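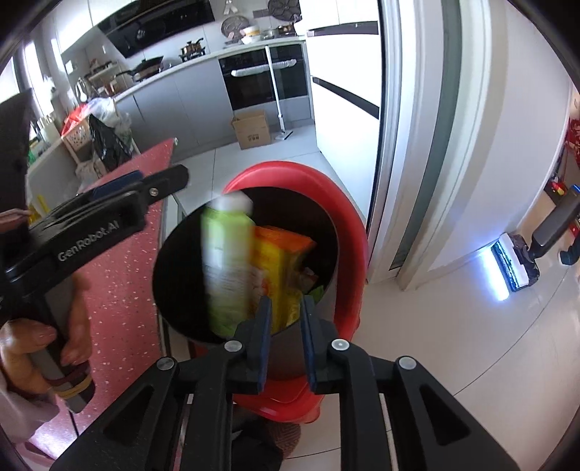
Segundo a Kerstin Steinbach, que deixou um comentário no texto anterior, uma garra que só funciona com uma mão humana atrás ainda não é um robô, é uma pinça cara. Custa-me dar-lhe razão por escrito, mas vou dar-lhe pelo menos metade.

Início | Oficina | Eletrónica | Arquivo | Contacto

Para quem chega agora: ando a montar em casa um braço a que chamei Wainwright, cuja única ambição é arrumar a cozinha depois do almoço. Lixo no lixo, garrafas à parte, embalagens à parte. O braço propriamente dito continua desmontado na oficina partilhada, à espera de uma base decente. O que há na cozinha são garras de mão, dedos com almofadas azuis, e eu a fazer de motor. Pego nas coisas como quero que o braço um dia pegue, levo-as até ao balde vermelho e abro os dedos. Depois repito.

A teoria diz que destas repetições sai um comportamento. Já li essa teoria em muitos sítios, quase sempre escrita por quem tem alguma coisa para vender, e continuo à espera de a ver funcionar numa cozinha onde alguém cozinha mesmo.

O que aprendi até agora é mais modesto. As garrafas de plástico com tampa são fáceis enquanto estão cheias de ar e fechadas. Se a tampa estiver mal apertada, a garrafa cede, os dedos continuam a fechar e ela foge de lado. Os pacotes de snacks são piores. Não têm forma, ou têm uma forma diferente de cada vez, e metade do que parece ser pacote é ar. Com a mão nem penso nisso: aperto uma dobra e pronto. Com a garra tenho de decidir onde está a dobra, e é essa decisão que o braço vai ter de tomar sozinho. Não faço ideia de como.

Largar também é mais difícil do que eu supunha. Em cima do balde basta abrir, dizia eu há um mês. Pois. O saco preto faz uma boca mais pequena do que o aro, e se abro os dedos um bocado ao lado a embalagem fica presa entre o saco e o balde. Na primeira tarde a sério fiz 16 tentativas com embalagens vazias e em 5 tive de ir lá com os dedos verdadeiros. Eu, que estava a ver, que conheço o balde e que tenho um ombro. Um braço aparafusado a uma mesa não se inclina para espreitar.

A Elsie Sugden, da oficina, acha que estou a complicar e que devia trocar o balde por uma caixa larga, sem saco. Claro que resultava. Também resultava se eu despejasse o lixo no chão e chamasse àquilo uma zona de recolha. Se a cozinha tem de se adaptar ao robô, então comprei um eletrodoméstico com maus modos. Aspirador já tenho.

Quanto à eletrónica, pouco a contar. A placa Drovov que encomendei para os motores do pulso chegou com o conector trocado em relação ao esquema. Refiz o cabo, queimei um fusível, refiz outra vez. O firmware Groritz arranca e lê os encoders, mas perde a posição quando desligo a alimentação, e a documentação resolve o assunto com a frase «recalibrar se necessário». É sempre necessário. Já passei mais de 16 horas nisto e o pulso roda para os dois lados, coisa que um pulso fazia antes sem firmware nenhum.

As almofadas dos dedos, isso sim, recomendo. Tinha umas peças impressas lisas que deixavam escapar tudo o que fosse liso também. As macias agarram melhor e perdoam um ângulo torto. Ganham gordura depressa, e com gordura voltam a escorregar, por isso lavo-as no fim de cada sessão com detergente da loiça. Nos vídeos de demonstração ninguém lava nada, reparem.

Volto à Kerstin. Ela tem razão em que isto ainda não é um robô. Onde discordo é na pinça: com uma pinça eu nunca teria reparado na boca do saco, nem na tampa mal apertada. Se o braço falhar, e o meu palpite é que falha, ao menos vou saber em que gesto.

Em maio devo ter a base, se o pessoal da Wultonlow cortar a chapa à medida certa desta vez. Até lá continuo a levar o lixo à mão, com duas garras pelo meio.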